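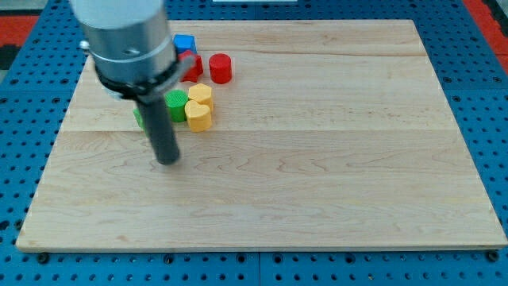
Maple board, glued from separate planks, on blue pegboard. Knobs at the front corners; coloured blocks on the surface.

Maple work boards: frequently asked questions

Last updated September 25, 2018

This page covers the choice, fixing and care of Cenley maple work boards and the small block sets sold alongside them. Questions about delivery, invoices and returns are dealt with on the orders page. Product codes are given in the Stiveo parts list.

CHOOSING A BOARD

What are the boards made from?
Solid maple planks, glued edge to edge and sanded on both faces. There is no veneer and no core of another material. The joint lines can be seen on close inspection as thin straight lines running the length of the board. They are not cracks and do not need filling.

Why does the grain on my board differ from the one in the picture?
Maple varies. Some planks are almost plain and others carry wavy darker streaks, sometimes across two or three neighbouring planks. We sort out planks with knots, splits or bark inclusions but do not match for figure. Boards cannot be chosen individually, and a difference in figure or shade is not treated as a fault.

Will the colour change?
Yes. New maple is pale and moves towards a deeper honey colour with exposure to light. The change is quickest in the first few months. If objects are left standing on the board in daylight, lighter patches will remain beneath them for a time. Move the objects now and then, or cover the board when it is not in use.

Which thickness should I order?
The standard board is suitable for sorting, assembly and layout work. The heavy board is meant for users who strike or press on the surface. It is not flatter than the standard board when new, but it moves less with changes in humidity. For a board held down at the front corners only, order the heavy one.

Can I have one cut to size?
Cutting is available on the standard board up to the full stock length. Cut edges are sanded and given the same finish as the faces. End grain shows as a strip of slightly different tone and takes up more oil, so allow for this if the board is to be matched with another. Cut boards are not returnable.

FIXING TO A PERFORATED TABLE

Does the board have to be fixed?
Not for light work. A board lying loose on a perforated top will creep under side loads, particularly when the top is painted or plastic coated. If positions on the board matter, fix it.

How are the knobs used?
Each knob has a threaded stud which passes through a hole in the table top and takes a plate and nut on the underside. Fit the knob against the edge of the board, not through it. Tighten by hand until the board cannot be shifted with the thumb. Do not use pliers.

How many knobs do I need?
2 at the front corners and a stop along the back edge is the usual arrangement. Boards longer than the table is deep should have a further pair at the rear.

Which tables do they fit?
The studs are sized for the Carano perforated top, in any colour. They also fit most tops with the same hole diameter. The hole spacing is less critical, as the board can be slid to meet the nearest row. Measure the hole with a caliper and compare it with the parts list before ordering. Holes wear, so measure one near the middle of the top and one near a corner.

The board rocks when the knobs are loosened. Is it warped?
Possibly. Check the table first. Lift the board, lay a straight edge across the perforated top in both directions and look for light beneath it. A sagging top is the more common cause, especially where the supports are set wide apart. If the table is flat, turn the board over. A board that rocks on one face and bridges on the other has cupped.

Can a cupped board be recovered?
Usually, if the cup is slight. Stand the board on edge in the room where it is used, with air on both faces, and leave it for a week or two. Do not weight it and do not put it near a heater. Cupping is nearly always the result of one face being sealed, wetted or kept covered while the other is not.

Should the board be lifted off the pegboard to let air under it?
The perforations give enough air for normal indoor use. In a damp room, thin strips under the short ends will help. Place them directly in line with the knobs, or the board will bow when these are tightened.

BLOCKS

Which shapes are in the small set?
Cubes, cylinders and stars, in mixed colours. The cylinders come plain or with ribbed sides. The mix of colours varies from batch to batch and cannot be specified for the small set. The Paul set is packed to a fixed list, which is printed on the inside of the lid.

Are the edges sharp?
No. Cube edges are slightly rounded, and the star points are blunted. A block with a raised burr or a chipped point should be taken out and replaced.

Why are some cylinders ribbed?
The ribs give a better hold when the block is picked up by its sides. They also collect dirt. Clean them with a dry nail brush.

Do the blocks mark the board?
Plain blocks do not leave colour on a dry, finished surface. Dark lines after long use are generally dirt dragged along the grain. On an unfinished board, or one that has been sanded back and not re-oiled, red blocks in particular can leave a faint trace when pushed under pressure. It will come off with a white eraser.

Can blocks be bought singly?
Yes, in bags of one shape and one colour. The smallest bag holds 88 blocks. For a few replacements it is cheaper to order a second small set.

How should the blocks be laid out for sorting work?
That depends on the task. As a general rule, keep the starting group to one side of the board and leave the rest of the surface clear. Stars need more room than cubes or cylinders, as the points catch on anything standing close by. Cylinders should be stood on a flat end. Laid on their sides they will roll if the table is out of level, and few tables are level.

CARE AND REPAIR

How do I clean the board?
Wipe with a well wrung cloth, along the grain, and dry straight away. For grease, add a drop of washing-up liquid to the water and wipe again with clean water. Treat both faces alike. Do not soak the board or put it in a dishwasher, and do not use bleach.

How often should it be oiled?
When water no longer beads on the surface. With daily use this is perhaps twice a year, and March is a sensible time for one of them, after the heating season has dried the timber. Apply a thin coat to both faces and all four edges, leave for twenty minutes and wipe off everything that has not soaked in. The ends will want a second coat.

Can I mark positions on it?
Pencil is best and can be removed with an eraser. Ink travels along the grain and will have to be sanded out. Masking tape is safe for a day or so - left longer, it may lift the finish or leave adhesive behind.

A joint line has opened. What should I do?
If a sheet of paper will not enter the gap, leave it alone and check again when the room is less dry. If paper will enter, stop using the board and contact us with the batch number, which is stamped on the back. Do not run glue into the gap before we have replied, as this affects the repair.

How do I deal with dents?
Lay a damp cloth over the dent and touch it briefly with a warm iron. The fibres will swell and the dent will rise. Allow the board to dry fully, sand lightly with fine paper and oil the spot. Cuts cannot be raised in this way and have to be sanded.

How far can it be sanded?
The standard board can be sanded several times by hand. Machine sanding takes off more than most people expect and tends to leave hollows near the ends. Sand the two faces equally where possible.

What is the guarantee?
Glue joints are covered for five years in dry indoor use. Dents, stains, colour change and movement within the tolerance given in the parts list are not covered. More than 3,000 boards have been sold on these terms. Boards that have been cut, drilled or planed by the customer are covered only on the joints that were left untouched.

I cannot find the parts list.
It is packed flat beneath the board and is easily thrown out with the card. Ask for sheet 499 and give the board length.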